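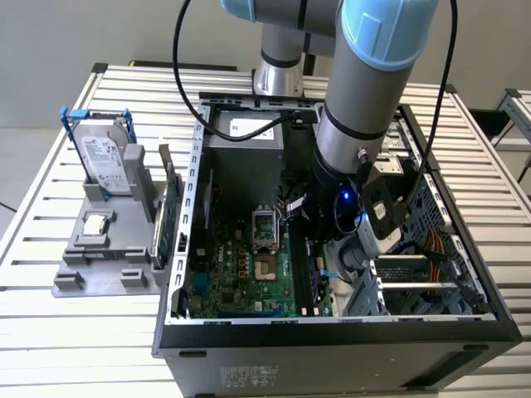
A desktop tower is a personal computer built in an upright box, which is opened from one side for repair or for taking apart. The side panel is usually held by two screws or by a latch, and after its removal the computer is laid down, so that the motherboard becomes the floor of the box. In this position the main parts can be reached from the top. A power supply unit is at one end of the case, and the motherboard is next to it, in the present case a green one with the DELL mark in white letters. The processor socket of this board is empty, with the metal retention frame and the lever in view, and one of the two black memory slots holds a module. The taking apart of such computers is practiced in repair shops, in schools and in collection centers for old electronics, and this article treats mostly the third of them.

Contents
1 Name
2 Parts of the tower
3 Order of work
4 The processor socket
5 Capacitors
6 Practice in Loltbridge
7 Sorting
8 See also

Name

The word "tower" was first used for cases which stand on the floor beside the desk. Lower models are named mini tower and middle-sized ones mid tower. A case made to lie flat under the monitor is called a desktop in the narrow meaning, but in everyday speech "desktop" includes the towers also. In the workshops one hears "box", "unit" or "base". The use of "hard drive" or "CPU" for the whole computer is common with the public and is considered a mistake by technicians.

Parts of the tower

The body of the case, called the chassis, is made in most models of thin steel sheet. The outer panels can be of steel or plastic, and the front is nearly always plastic. The chassis is often perforated in places, for the air and for the saving of metal. A crossbar is present in some models and gives stiffness to the open side. It may have to be taken off before the larger parts can go out.

The power supply unit changes the current of the wall outlet into the low voltages needed by the other parts. It is a closed metal box with a label giving its output, and a bundle of wires leaves from it. The wires have colors with fixed meaning in the common standard: black for ground, yellow for 12 volts, red for 5 volts and orange for 3.3 volts. Some makers have departed from this standard, and the label should be read first.

The motherboard is the large circuit board to which everything is connected. It is fastened with screws to short metal posts, or in certain models it slides on hooks and is held by only one or two screws.

The drive bay cage is a metal frame for hard disks and optical drives. It may be riveted, screwed or hinged. With a hinged cage, the whole frame turns out of the box and gives access to the connectors under it.

The expansion slots are connectors for additional cards, such as a graphics card. At the back of the case each slot has an opening, closed by a narrow metal cover when no card is installed. These covers are small and are lost easily.

Order of work

The order is not the same in every manual. The following one is widespread.

The power cord is removed from the wall and the power button is pressed for several seconds, by which the remaining charge is partly released. The worker touches bare metal of the chassis or wears a grounded wrist strap. The side panel is taken off.

The expansion cards come out first. The screw of the bracket is loosened, the catch of the slot is pressed, and the card is pulled straight up. Then the drive cables are disconnected at both ends, and the drives are removed from the cage.

The memory modules are released by the clips at the ends of the slot. In many slots both clips open, in some only one. A module which is forced out while a clip is closed can break the slot.

The cooler stands over the processor and is removed before it. If the thermal paste has become hard, a small turning movement to left and right is made, without lifting. After the cooler, the processor can be taken out. The power connectors of the board are opened next. The largest of them has 20 or 24 pins and a plastic hook, and it is a frequent cause of hurt fingers.

The power supply is held by screws from the rear side of the case, and sometimes by a second catch inside. The motherboard is usually the last of the large parts.

The power supply itself is not opened. Its capacitors can keep a dangerous charge for a long time after the cord is out, and opening is left to persons with suitable training.

The processor socket

Two principal kinds of socket are found in older towers. In the first kind the pins are on the processor and the socket has holes. A lever at the side is raised, and the processor is lifted with no force. In the second kind the pins are inside the socket, in the form of very thin springs, and the processor has only flat contacts. A metal frame presses the processor down, and a lever holds the frame.

The second kind is more delicate when it is empty. New boards are delivered with a plastic cap over it, and the cap should be put back when the processor is out. A bent pin can sometimes be corrected with a needle under a magnifying glass, but the result is not certain. For boards which go to recycling the cap is not needed.

Capacitors

Near the socket of most motherboards there are rows of capacitors, small standing cylinders which smooth the voltage for the processor. They are of two types, with a liquid or with a solid filling. Those with liquid have a cross or a similar cut on the top, where the pressure can escape. A raised top or a brown crust is the sign of a failed part. Boards made in the first years of the 2000s had this fault often, and many towers which "do not start" can be repaired with new capacitors of small cost. The color of the sleeve shows the maker or the series and says nothing about the condition.

Practice in Loltbridge

The collection center of Loltbridge receives old computers from households and offices of the district. Towers have been taken apart there by hand since the opening of the site, which was formerly a feed store. The first written procedure, known as the Cadwaladr sheet, was prepared by Seren Cadwaladr and had 37 steps on two pages. It was revised by Ghizlane Bennani, who moved the memory modules before the drives and added drawings of the hinged cages.

The center handles up to 3000 towers in a year. The busiest month is July, when the schools empty their storage rooms. In one such delivery 500 machines of the same model came together, and this led to the printing of a separate card for that model.

Two types of screwdriver are in use at the benches. The Getska is long and magnetic and is preferred for the screws deep in the case. The Stodent is shorter, with a thick handle, and serves for the rear panel. Opinions about the magnetic tip were divided in the early period, on account of the hard disks, but no damage was recorded in the register and the tool remained.

The benches have slatted tops. Small screws fall through the gaps into a drawer below, which is emptied at the end of the shift. The register of one year gives 1688 screws returned from these drawers to the spare parts shelf.

Sorting

The parts are divided according to what they contain and whether they can be used again. Working memory modules and processors are tested and kept in antistatic bags. Motherboards are a class of their own, valued for the gold and copper in them, and the round battery is removed before they are put in the bin. Cables are cut from failed power supplies and go with the copper. The steel of the chassis is pressed, after the plastic front has been taken off. Hard disks are held in a locked cabinet until the data is erased or the disk is destroyed.

Towers in good condition are sometimes not taken apart fully. They receive a disk and memory from other machines and are given out again under the Price scheme, by which families of the district can borrow a computer for one school year.

See also

Antistatic wrist strap
Computer case screws
Electronic waste
Memory module
Thermal paste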